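Comment je suis les départs et les arrivées des présentateurs télé sans y passer mes soirées

On me demande souvent comment j'ai su si vite pour Brendan McGrath et sa fin de contrat chez Noonan. Franchement, c'est tout bête ! J'ouvre un tableau avec une ligne par présentateur : la chaîne, l'émission, le mois où le contrat se termine (quand la presse le donne). Ensuite je crée une alerte par nom - entre guillemets, sinon vous récoltez tous les McGrath de la planète - et je la règle sur un envoi par jour, à 7 h. Je lis ça en 30 minutes avec mon café.

Dernière étape, je note la source. Pour Anneliese Rathjen, j'avais 2 articles qui se recopiaient, alors j'ai laissé la case en orange jusqu'au communiqué de Brukby en décembre.
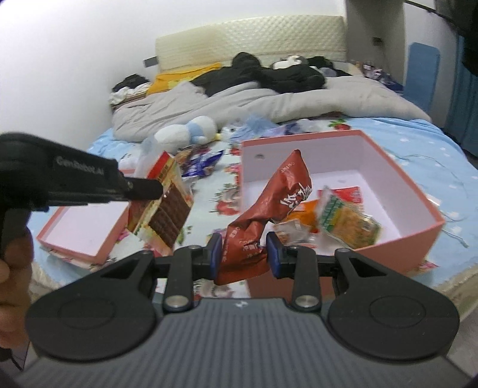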